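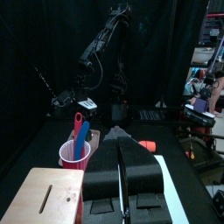
生活デザイン演習 課題レポート
「しまう前の置き場所」を考える

1. どうしてこのテーマにしたか

うちの寮(Pekanmontという、名前だけは立派な古い建物です)の共同キッチン、とにかく台の上が散らかるんです。引き出しはあるし、棚だってあります。なのに、洗ったコップと誰かのおたまと食べかけのパンの袋が、いつも同じあたりに固まっている。最初は「みんな片付けが下手だなあ」くらいに思っていたんですが、よく考えたら自分もやっていました。スプーンを一本、とりあえず台のすみに置く。あの「とりあえず」が気になって、演習のテーマに決めました。

ふつう片付けの本を読むと、収納の話ばかり出てきます。箱をそろえるとか、ラベルを貼るとか。でも私が知りたかったのはその手前で、引き出しに入れる前の物が台の上でどこにいればいいのか、という話です。指導のNorbert Szekeres先生に相談したら「じゃあ台の上だけで完結させてみなさい」と言われて、棚も引き出しも使わない縛りになりました。これが思ったより難しかった!

2. 物を選ぶ

予算は3000円でした。全部新品でそろえるのは無理なので、寮の友だちの家から借りたり、Bergeというリサイクルショップに通ったりして集めました。Bergeは駅の裏にある細長い店で、奥の棚に子ども用の台所道具やおもちゃが山ほどあります。一番高かった買い物が700円で、レジでだいぶ迷いました。

選ぶときに気にしたのは、形がばらばらなことです。同じ大きさの箱ばかりだときれいに並ぶに決まっているので、それでは練習になりません。柄の長いもの、寝かせると転がるもの、平たくて場所をとるもの、どこを正面にしていいかわからないもの。にんじんのおもちゃは完全に趣味で入れましたが、これがあとで一番の問題児になります。

色もわりと大事でした。台が黒なので、赤や青やオレンジはすごく目立ちます。逆に濃い緑の小さいものは気をつけないと沈んで見えます。最初は全部明るい色にしようかと思ったんですが、本物のキッチンにも見落としやすい物はあるよね、ということで残しました。

3. 並べ方のルール

いろいろ試して、最後に残ったルールは次の4つです。

・背の高いものと器は奥の列に寄せる
・柄のついたものはコップに立てる
・小さいものは平たい台に乗せる
・手前の白いトレーは、次に使うものか、これから片付けるもののために空けておく

文字にすると当たり前すぎて恥ずかしいです。でも最初の案はもっと凝っていて、色ごとに分けるとか、使う回数の順に並べるとか、いろいろ書いてありました。寮の子に説明したら、途中で「で、これはどこ?」と聞かれてしまって、説明が要るルールはキッチンでは使えないんだなとわかりました。夜中にラーメンを作っている人は説明書きを読みません。私も読みません。

コップに立てるのは、途中まで反対でした。場所の節約にはなるけれど、柄が重なると取り出すときに隣のやつまで一緒についてくるんです。いっそ寝かせて並べようとしたら、今度は台の幅をどんどん食ってしまって、すぐ戻しました。赤と青の柄が上で重なっているのは、正直まだ少し気になります。コップをもう少し広い口のものに替えれば、ましになるかもしれません。

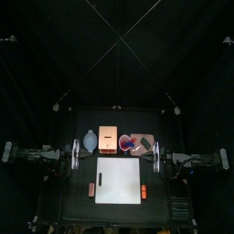 奥の列で一番悩んだのは、器と箱の順番でした。水色のボウルを列の左端にして、その隣に細い口のあいた箱、それからコップ、右に角の丸い木のまな板、という順番です。ボウルは計量カップみたいな注ぎ口っぽい出っぱりがあって、真ん中に置くとそこが隣にぶつかりそうで落ち着かない。端なら気楽です。箱は背があるので奥で正解でした。手前に置いていたころは、その後ろが全部見えなくなっていました。

まな板は、台の上ではまな板というより「小さいものの島」です。緑のブロックや白い小物を乗せておくと、それだけで置いてある感じが出ます。同じ物を黒い台にじかに置くと、急に置き忘れに見えるんですよ。下に一枚あるだけでこんなに印象が変わるのか、と自分でやっておいてびっくりしました。コップの手前にある小さい青いものなんかは、島に乗っていないので、見るたびに「君はどこの子?」と言いたくなります。

そして白いトレー。手前の真ん中に置いて、中は空にしておきます。持ち手の穴がついた平たくて大きいトレーで、これが台の面積をかなり使います。中間発表のときは「もったいない」と言われました。たしかに、そこに物を置けばもっと入ります。でも空いている場所がないと、新しく来た物は結局すきまに押し込まれて、あのうちの寮のキッチンになるわけです。

4. 寮で試してみた

6月に、Pekanmontのキッチンでも同じやり方を試しました。白いトレーは持ち出せなかったので、焼き菓子用の浅い天板で代用です。協力してくれたのは同じ階の10人。お願いしたのは「迷ったら天板に置いて」ということだけで、ほかのルールは貼り紙にしませんでした。

夜の9時ごろに毎日台の上を見に行って、どこに何があるかをノートに描きました。最初の何日かは天板がほとんど使われなくて、みんなお客さんのお皿みたいに避けて通るんです。そこで私が自分のマグをわざと一つ置いてみたら、翌日からちゃんと物が乗るようになりました。乗りすぎて山になった日もあります。誰かの郵便物まで乗っていました(これは部屋まで届けました)。

よかったのは、すみっこのスプーンが減ったことです。柄のものはコップへ、という流れが自然にできていて、ここだけは胸を張れます。うまくいかなかったのは、天板に乗った物がそのあとどこにも行かないこと。「とりあえず」の場所を作ったら、そこに立派な「とりあえず」が住みついてしまいました。Norbert先生には「それは置き場所の問題ですか、それとも時間の問題ですか」と聞かれて、うまく答えられませんでした。

5. にんじん問題

予告した問題児の話をします。オレンジ色で、緑の葉っぱがついたおもちゃのにんじん。トレーの右のわきに置くと、反対側の消しゴムみたいなブロックと左右でつりあって、見た目はとても気に入っています。ただ、ルールのどれにも当てはまらないんです。背は高くないし、器じゃないし、コップに立てるのも変だし、小さいものの島に乗せると場所をとりすぎる。

発表のときにも「にんじんの住所はどこですか」と質問が出て、教室が笑いになりました。私は「トレーの隣です」と答えたんですが、それはルールというより感想ですよね。食べ物の形をしているのだから器に入れる、という案も出ました。やってみると見た目はかわいいけれど、次にボウルを使いたい人は毎回にんじんをどかすことになります。保留です。

6. 費用と次にやること

お金は予算内におさまりました。借りた物は学期の終わりに返します。Bergeで買った分はNilbridgeの共同プロジェクト室に寄付して、来年の人が使えるようにするつもりです。Clultelholm(うちの班の名前です。長くてすみません)の棚の一番下に入れておきます。

次にやるなら、トレーを小さくしてみたいです。今の大きさだと、乗せられるだけ乗せてしまう。半分の大きさなら早くいっぱいになって、早く片付けたくなるんじゃないかなと思っています。それと、口の広いコップ。Bergeにちょうどよさそうなのが一つあったので、今度行ってまだ残っていたら買ってきます。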